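Magazine file (desktop organiser)

A magazine file, also called a magazine holder, magazine box or (in my house) "the thing on the desk", is an open container for keeping magazines, thin books and loose papers standing up. I've been keeping this page going on Drivum for a while now, and I still get cross when other reference sites file it under "boxes, misc." It deserves its own entry, so I'm giving it one!

Types

The classic one is cardboard with a sloping side, and it's what most libraries and schools used when I was growing up. Then there are wire racks, which are cheap and let the dust through, and wooden ones, which are lovely and weigh a ton. Clear acrylic is my own favourite. You can read a spine or a cover right through it, and it doesn't make a small desk feel crowded. The divided sort, with upright panels making compartments, is technically a desk organiser, but plenty of people (me included) use it for magazines and nobody has ever been hurt by it. Jolene Te Moana, who edits the stationery pages, thinks the two should be separate articles. We've agreed to differ.

Size matters more than you'd think. Magazines come in all sorts of formats, and a box that suits a tall glossy will swallow a little digest whole. Measure your tallest one before you buy – and measure the thickest too, while the ruler is out.

Filling one

There's a bit of a knack to it. Hold the magazine by its lower edge or its spine, tilt it slightly, and let the bottom corner find the compartment first. If you try to drop it in dead straight, the cover catches on the panel and you get that horrible dog-eared corner. Thick issues go in before thin ones, as the thin ones can be slid into whatever gap is left over.
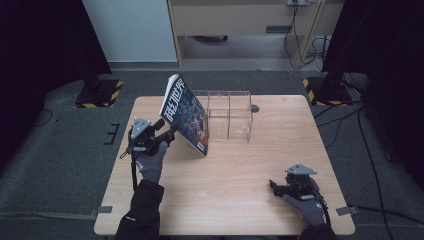
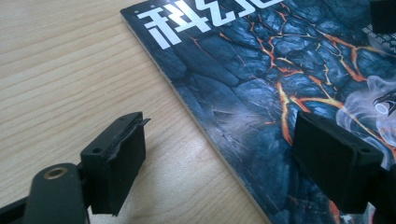 Science fiction on the table: 科幻世界 held nearly upright beside the clear acrylic box, and a cover of dark cracked rock and glowing orange fissures.

Spines out or spines in is the great argument. Spines out looks tidy and you can find things, but a stapled magazine hardly has a spine to speak of, so you end up staring at a row of folds. I turn my stapled ones so the open edge faces the wall and put a paper tab on the front of each compartment. Manaia Wihongi wrote to me in August to say she sorts hers by cover colour, and I can't say I approve, but the photos she sent were gorgeous.

Don't pack a compartment tight. Glossy covers cling to each other, and when you pull one out its neighbour comes along for the ride. Leave a finger's width. On the other hand, a half-empty compartment lets everything slump, and a slumped magazine gets a permanent curve in it after a summer or two. A bit of stiff card behind the last one sorts that out.

Care

Acrylic scratches if you so much as look at it with a kitchen scourer. Use a soft cloth and lukewarm water with a drop of washing-up liquid, and keep window spray well away, as the ammonia in some brands can cloud it. Cardboard ones just want to be kept dry. Wire ones go rusty at the welds, so have a look there first if you're buying second-hand.

Keep any of them out of direct sun. Blues and blacks hold up fairly well, in my experience, while reds and oranges are the first to go.

See also: bookend, letter rack, pamphlet box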